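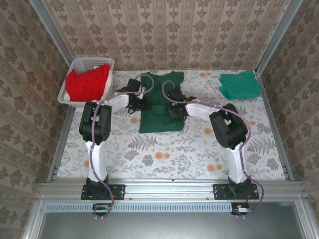
深绿色,平铺

# 【讨论】深色棉涤衣物的浮色处理:冷水预洗是否够用

版块:洗护与染整 | 浏览 2,562

**1楼 samina_kiani(楼主)**

面料标称棉80%、涤20%,克重215 g/m²,深绿色,洗标写30℃以下、同色洗。想确认首洗流程。

目前的做法:

1. 翻面,冷水浸泡,不加洗涤剂;
2. 看水色,换水,直到肉眼看不出颜色;
3. Dorix 滚筒,轻柔档,Kernum 中性洗衣液,用量减半;
4. 单独脱水,取出后立即摊平阴干。

第2步换到第几遍水才算合格,我没有找到统一说法。家里长辈坚持加盐和白醋,我持保留意见。另外,冷水洗不出颜色,能否等同于温水也不掉?

**2楼 Harang_Cha**

不能等同。未固着的染料在冷水里扩散慢,温度升高后溶出量会上去,表面活性剂也会改变结果。冷水预洗只能说明冷水条件下的情况。

判断方法:剪一小块白棉布,与衣物内侧缝份贴合,用日常洗涤温度和日常洗衣液做一次手洗,晾干后看白布沾色。有灰卡就对灰卡评级,没有就跟未洗的白布并排看。

盐的问题:活性染料染棉时加盐是为了促染,属于染色阶段的工艺。成衣到手后再泡盐水,不会让已经水解的染料重新与纤维成键。

**3楼 NhiNghiem**

同意2楼关于盐的部分,醋也一样。酸对酸性染料染的羊毛、真丝、锦纶有意义,对活性染料染的棉没有固色作用,长时间酸浸还可能使部分染料与纤维之间的键断裂。

但“白布试验”我不完全同意。涤纶组分多用分散染料,和棉组分是两套染料。只用白棉布贴衬,看不到对涤纶、锦纶、醋酯的沾色。要做就用多纤维贴衬。

**4楼 Harang_Cha** 回复3楼

家用条件下30℃水洗,分散染料的迁移很有限,主要矛盾在棉那一侧。多纤维贴衬当然更完整,问题是楼主手头未必有。

**5楼 NhiNghiem** 回复4楼

洗的时候有限,后面不一定。用高温烘干或熨斗压过,分散染料会热迁移,之后再洗,沾色等级可能下降。楼主是阴干,这条可以放低,别人照抄流程时要注意。

**6楼 nga_dong**

补充洗前存放。湿态接触沾色是静置时间的函数,很多“洗花了”其实发生在洗完没拿出来的几个小时里,与洗衣液关系不大。 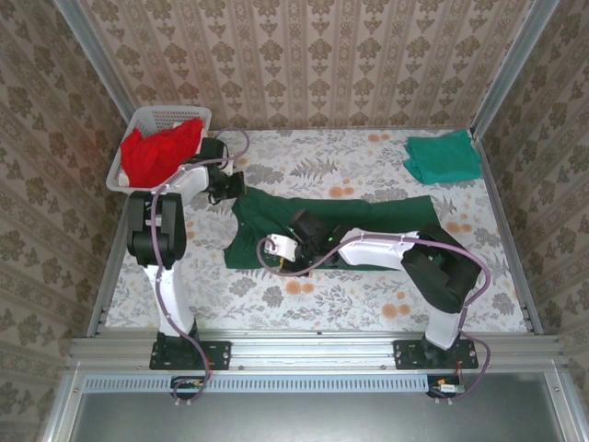
分类存放按染料风险做,比按衣物品类做有效。新买的红、藏青、黑、深绿各自独立,洗过几次并且确认不沾色以后再合并。容器选侧面有孔的,便于散湿,像图里这种侧面带格状镂空的白色塑料篮就可以,红色衣物单独放一篮,不与深绿的混堆。堆成一团并且略高出篮口的放法,干态短时没有问题;带汗或者淋过雨的衣物,应先摊开晾干再入篮。

**7楼 tala_f**

6楼的分类成立,但执行成本偏高。我现在只分三类:白色、浅色、深色新衣。深色旧衣归到深色新衣里,一年多没有出过沾色。

**8楼 nga_dong** 回复7楼

深色旧衣和深色新衣同洗,沾上了也不容易看出来。没有看到不等于没有沾。藏青沾到黑上无所谓,红沾到绿上会发灰。

**9楼 tala_f** 回复8楼

那就看验收标准了。看不出来的沾色,对我来说可以接受。

**10楼 samina_kiani(楼主)**

按2楼的方法做了贴衬,30℃,Kernum 日常用量。白棉布有极浅的绿色,几乎看不出,和未洗的并排才能分辨。没有灰卡,不报等级。

再问一个:洗后怎么判断本身有没有褪色?我用手机拍前后对比,两次颜色差得离谱。

**11楼 Harang_Cha**

手机自动白平衡不要用来判断色差。固定光源,固定角度,同一画面里放一张中性灰卡,锁定曝光和白平衡。更简单的是洗前留一小块备用布,避光保存,洗后并排目测。

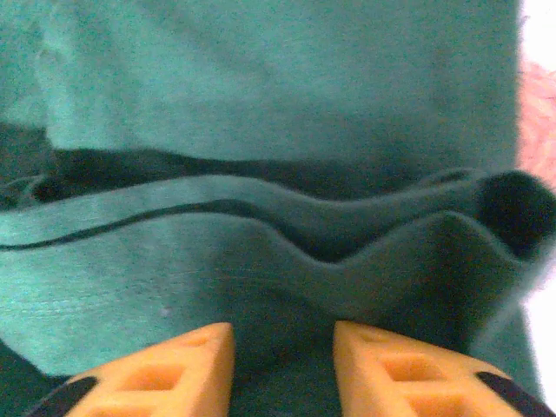
起绒和磨毛面料还要加一条:绒毛倒向必须一致。绒面的明度随观察角度变化,顺毛、逆毛看过去就像两种颜色。上面这块蓝绿色布面看上去带一点绒感,受光的地方是浅薄荷色,褶皱暗处已经到深蓝绿,同一块布尚且如此,两次随手拍的照片更没有可比性。比对之前先把布面抚平,用软毛刷朝一个方向轻刷一遍,再并排放。

**12楼 NhiNghiem**

还要区分褪色和起毛泛白。棉涤混纺洗后表面起毛,散射增加,看起来变浅,染料未必有损失。用水轻喷一小块,颜色明显恢复的,多半是表面毛羽造成。翻面洗主要就是减少这一项。

**13楼 samina_kiani(楼主)**

明白。流程改为:翻面,不再加盐醋,首洗单独洗,洗后即取,留样避光。

Gristska 上有人推荐 Tăng 的固色剂,成分只写了“阳离子聚合物”,有用过的吗?

**14楼 NhiNghiem**

没用过这个牌子。阳离子型固色剂对部分活性和直接染料有效,可能带来色光变化,耐光牢度也可能下降。你那块白布沾色已经很浅,我认为没有必要上。

**15楼 tala_f**

要试就先在缝份上试,别整件下去。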